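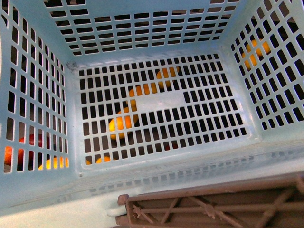 From: Octavio Marulanda
To: Endmont Fruit Swap list
Date: February 2, 2022
Subject: Re: Storing the oranges – what are you all using?

Hi everybody,

Sunil asked a good question, so I'm going to answer it at length and you can skim!

> On the oranges: we picked the big tree behind the Mollah place and I've got way more than the two of us can eat. They're in grocery bags in the garage right now and the ones at the bottom are already going soft. Do you all keep yours in boxes, or bags, or what? And does it matter if it's cold out there?
>
> Sunil Uddin

Sunil, get them out of the bags tonight if you can. I lost a whole bag that way my first winter and the smell stayed in the hall closet until spring.

What I use is the light blue plastic baskets with the slots all over, walls and bottom both. I've tried cardboard (fine until one orange leaks, then you have mush stuck to mush) and a nice wooden crate my sister gave me, which is too deep and a pain to wash. The plastic ones go in the tub, you run the shower over them, done. They do get scuffed in the corners and I've quit trying to scrub that off.

The slots are the whole point. Air gets in from every side, and when a basket is empty you can look straight down through the floor and see the oranges underneath. I like that more than I should. With a full one you have to lift it and peek from below, but that still beats digging around by hand.

My routine, such as it is:

- Wipe them dry, don't wash them until you're going to eat them.
- Two layers per basket, three if they're small.
- Anything with a nick or a missing stem button goes in the kitchen bowl and gets eaten first.
- Go through every basket once a week. One fuzzy orange will take its neighbors with it.

As for the cold, my garage has been fine as long as it stays above freezing. If we get one of those nights, throw an old blanket over the lot, but take it off in the morning – they sweat under there.

I keep lemons in a separate basket only because my wife makes me. She says they get mixed up in the pie. (Once, Sunil. It happened once.)

If you want baskets, the hardware store on Pakance Road had a stack by the back door last August, and they may still. I also have a spare you can borrow until the tree is done. Text me before you come by, the dog is on a new schedule.

And yes, I'll take a bag of the soft ones for marmalade!

Octavio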